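Trusport Robotics Club
About Us

Home | About Us | Meeting Times | Season Log | Join

Hi, and welcome! I'm Odair Teixeira, and I run the robotics club here at Trusport School. I teach math the rest of the day, so if you've found this page while looking for the algebra homework, sorry, that's under Classes.

I started the club with two students and a box of motors left over from a science fair. We met in the back of my classroom and mostly argued over screws. Now we have 24 students on the list, we have our own room at the end of the Flarholm wing, and we still argue over screws (mostly which ones go back in which drawer).

What do we do? We build robots, we write code for them, and since last year a big part of the club has been working in simulation. That means a student can try out an arm on the computer before anyone picks up a wrench. I was slow to come around to it, I'll admit. I like metal and I like the smell of a warm motor. But the kids took to it right away, and a few of them who never wanted to touch the hardware turned out to be wonderful at this side of things.

Our simulation project is called Kasoneo. The students picked the name and they won't tell me what it means.
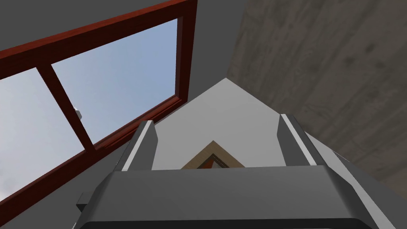
Kasoneo is a whole pretend room with a robot arm in it, and each team gets its own copy to mess with. The job sounds easy: move the arm, open and close the gripper, pick things up, put them somewhere else. Then you try it! Angles are the first thing that gets everybody. With the gripper tipped up toward the corner like this, you're looking at sky through the window and the fingers are wide open on nothing at all, and a new student will want to know where the floor went. So we talk about joints and rotation, and I get to sneak in a fair bit of trigonometry, which makes me very happy. The white stripes on the inside edges of the fingers are handy when you're learning, too, as they give you something bright to line up by. And we tell the teams to pick landmarks in the room. That little picture in the wood-colored frame is a good one, even when the gripper is hiding the bottom of it.

Once a team has a program it likes in Kasoneo, we move over to the real arm, which the students named Memon. Memon lives on the long bench and is a lot less forgiving. Cables snag. A joint that glided along on the screen will shudder and stop, and everyone groans and goes back to the code. I love those afternoons. There's usually a snack involved.

We go to one competition a year, in February. Teams get 20 minutes to set up and then they're on. We've done well some years and been knocked out before lunch in others, and the bus ride home is loud either way.

Do you need experience? Nope. Plenty of our members had never written a line of code when they showed up. Older students help the newer ones, and I float around with a screwdriver in my pocket answering what I can. If you like drawing, writing or making videos, come too, because we keep a season log and it needs people who can spell.

Dues are $30 for the year and cover parts, a T-shirt and the competition bus. If that's a problem, come and see me and we'll sort it out quietly.

Our first meeting of the new season is 12/08/2026, right after the last bell, in the club room. Parents are welcome to stick around and have a go at driving the arm in Kasoneo. Please bring closed-toe shoes, a notebook and the signed permission form from the Join page.

See you there!
Odair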